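**Kedemen Adds Dark Gray Table Mat to Wellinholm Work Surface Line**

WELLINHOLM, April 18, 2025 – Kedemen today announced the Pons table mat, a flat rectangular covering for wooden worktables used in sorting, packing and small-item handling. The mat is supplied in dark gray with a fine, even surface texture. It is intended to give light-colored parts and containers a plain background and to protect the tabletop from wear.

The Pons mat is cut to order and ships flat. It needs no frame or hardware. Kedemen recommends securing the corners with masking tape, which can be removed when the table is cleared or the mat is replaced. Dust should be wiped off with a dry cloth. Solvent cleaners are not recommended.

"Customers asked for a mat they could put down on an existing table and replace without tools," said Nam-gil Ryu, product manager at Kedemen. "The tabletop stays as it is."

The first production run is 3000 mats. Of these, 2600 are allocated to existing accounts and the remainder will be sold through the Planitz warehouse. The minimum order for new accounts is 80 mats.
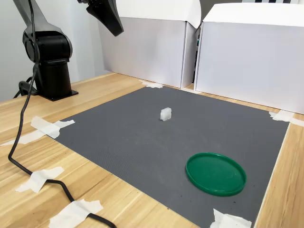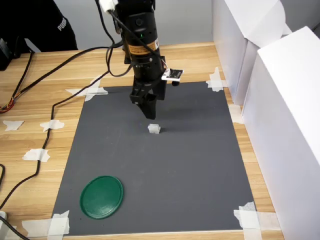
*Dark gray mat on a light wooden tabletop, both views.*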